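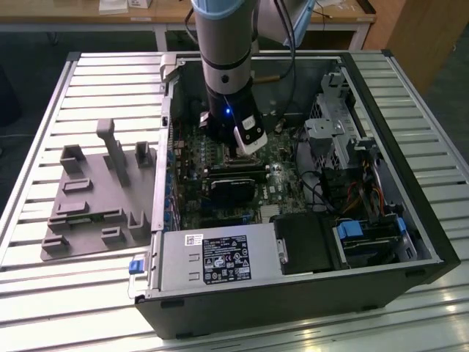 *Zuletzt geändert: Januar, 10:43 Uhr*

# Speicher und Batterie tauschen: muss das Netzteil vorher hinaus?

**valteston_823**

Guten Tag zusammen, ich habe einen älteren Desktop von DELL geöffnet und möchte ihn wieder in Betrieb nehmen. Der Rechner liegt auf der Seite, das Seitenblech ist abgenommen. Geplant sind mehr Arbeitsspeicher und eine neue Batterie für die Uhr, denn nach jedem Ausschalten ist die Zeit verloren. Das Netzteil liegt ganz unten quer im Gehäuse und hat am linken Ende eine blaue Lasche. Ich verstehe nicht, ob ich diese Lasche drücken muss, um an die Speicherplätze besser heranzukommen, oder ob man alles auch so erreicht. Ich möchte nichts abbrechen. Ein Handbuch habe ich leider nicht bekommen.

**patley**

Das Netzteil kann bleiben, die Speicherplätze sind von oben frei. Bitte zuerst den Netzstecker ziehen und dann den Einschaltknopf 10 Sekunden gedrückt halten.

Bei den Speicherplätzen gibt es am Ende helle Verriegelungen. Diese drückt man nach außen, dann setzt man das Modul gerade ein und drückt, bis es einrastet. Wenn es nicht will, ist meistens die Kerbe auf der falschen Seite - dann bitte nicht mit Kraft arbeiten. Die Batterie ist eine runde Knopfzelle in einer schwarzen Halterung. Vor dem Herausnehmen merken Sie sich, welche Seite oben ist. 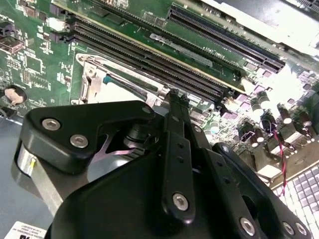
*Speicherplätze mit hellen Verriegelungen, links unten die Knopfzelle in ihrer Halterung*

Den Rahmen am Prozessorsockel würde ich geschlossen lassen. Für den Speicher braucht man ihn nicht.

**menon_akis**

Ich stimme im Wesentlichen zu, aber eine Sache fehlt mir. Bevor man Speicher bestellt, soll man die alten Module herausnehmen und den Aufkleber lesen. Ich habe einmal die falsche Sorte gekauft und etwa 80 Euro ausgegeben, und der Händler in Patley hat sie nicht zurückgenommen.

Die blaue Lasche am Netzteil kenne ich von einem anderen Modell. Dort löst sie die Halterung, wenn man das Netzteil ausbauen will. Ob es bei Ihnen gleich ist, kann ich nicht sicher sagen.

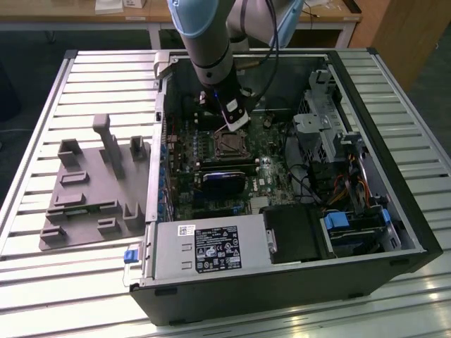

*Liegendes Gehäuse: vorne das Netzteil mit der blauen Lasche, rechts der gelochte Laufwerkskäfig*

Achten Sie noch auf die orangen, roten und gelben Stromkabel bei der Festplatte. Sie dürfen beim Schließen nicht unter das Blech geraten.

**valteston_823**

Vielen Dank, dann lasse ich das Netzteil in Ruhe und lese zuerst die Aufkleber.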